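5.3 Unplanned stops during bin clearing

The most frequent cause of lost trials in the second collection period was the protective stop. A protective stop is issued by the arm controller when the torque measured at any joint departs from the modeled torque by more than a set margin. The arm holds position, the brakes engage, and the trial in progress is discarded. Of the first 1000 grasp attempts logged under the Sindero planner, 19 ended this way. We had expected fewer, as the same planner had run for 200 attempts in the pilot without a single stop.

The stops were not spread evenly over the bin. All but two occurred when the selected grasp lay close to a wall or in a corner, and most of those involved two objects resting against each other. The sloping walls make this case harder than it looks in the planner. The collision model inherited from the pilot treated each wall as a vertical plane placed at the edge of the floor. A gripper descending at an angle was therefore checked against the wrong surface, and the error grew with height.

A second factor was the equipment carried on the wrist. The Hemeo collision package represents the gripper as a single convex hull, and the camera mount was added to the arm after that hull had been computed. The mount and the camera stand well clear of the fingers. For grasps near the middle of the floor the omission has no effect. For grasps near a side wall, certain wrist rotations bring the camera over the rim before the fingers reach the object.

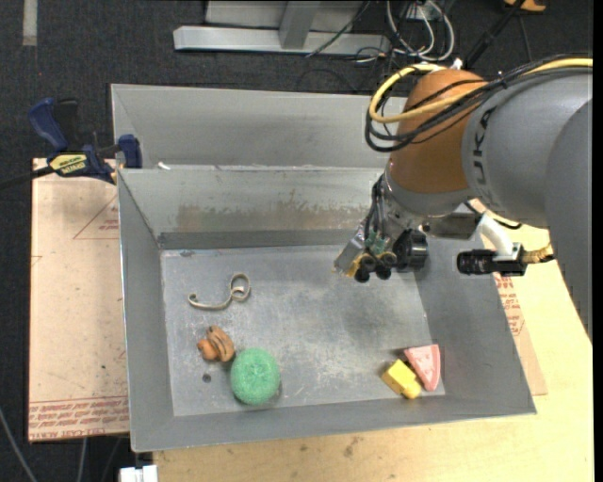
Cables account for the remaining part of the problem. The lines to the gripper and camera are routed outside the arm with enough slack to allow the full range of wrist rotation. Slack of this kind is not modeled at all. In three trials the controller reported excess torque at the last joint while the arm was in free space, with no object or wall within reach. Inspection after the third of these found a tie that had slid down the bundle and shortened the usable loop.

Figure 8. Gray metal bin with a small set of objects on the floor and the KUKA arm positioned over it. Cables are routed along the outside of the arm.

Three changes were made on 26/02/2019. The wall planes were replaced with a mesh measured from the bin itself, the camera and mount were added to the hull as separate bodies, and wrist rotation was limited to the range in which the cables stay free. The torque margin was left as it was. Raising it would have removed some of the stops - and was proposed more than once - but it would also have permitted harder contact with the wall, and we did not consider the trade acceptable with people working nearby.

The rotation limit has a cost. Some objects in corners can no longer be approached across their narrow side, and the planner returns no grasp for them. These cases are recorded as planner failures and are reported separately in the next section. Stops in free space did not recur through the end of March. Stops near the walls became less common but did not disappear, and the logs do not let us separate errors in the measured mesh from objects shifting under the fingers.

The restart procedure was also revised. Under the original procedure the operator could release the brakes and send the arm home in one step. Oluwatosin Shehu noted that this moved the wrist sideways before it rose, which is unsafe when the fingers are still below the rim. The arm is now raised vertically at reduced speed, and the homing command is refused until the fingers are clear.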